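Cold Storage and Germination of Sweet Corn Seed
Student project report, Brullwood Agricultural College

Background
Growers in the Zavach valley often keep leftover corn seed in a shed over winter and sow it the next spring. We wanted to know how much germination is lost this way compared with seed kept in a refrigerator.

Method
We used one variety, Sanna, from a single harvest at the Fekent plot. The seed was dried, split into two lots and sealed in paper bags inside jars. One lot went into a refrigerator and the other stayed in the shed until February. We then sowed 439 seeds from each lot in trays of the same soil mix and kept all trays in one greenhouse. A seedling counted once its first leaf was open.

Results
In the refrigerated lot, 363 seedlings came up. In the shed lot there were 287, a difference of 76. Shed seedlings were also slower and less even in height - we did not measure this.
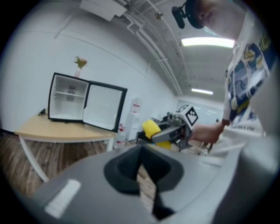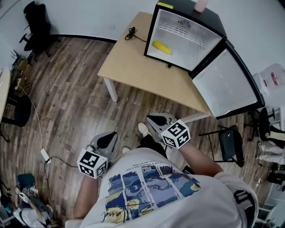 Mini fridge on the table, door open

Limits
We tested one variety over one winter. Humidity in the shed was not logged, so we can't separate its effect from that of temperature. A repeat should include a third lot, stored cool but unsealed.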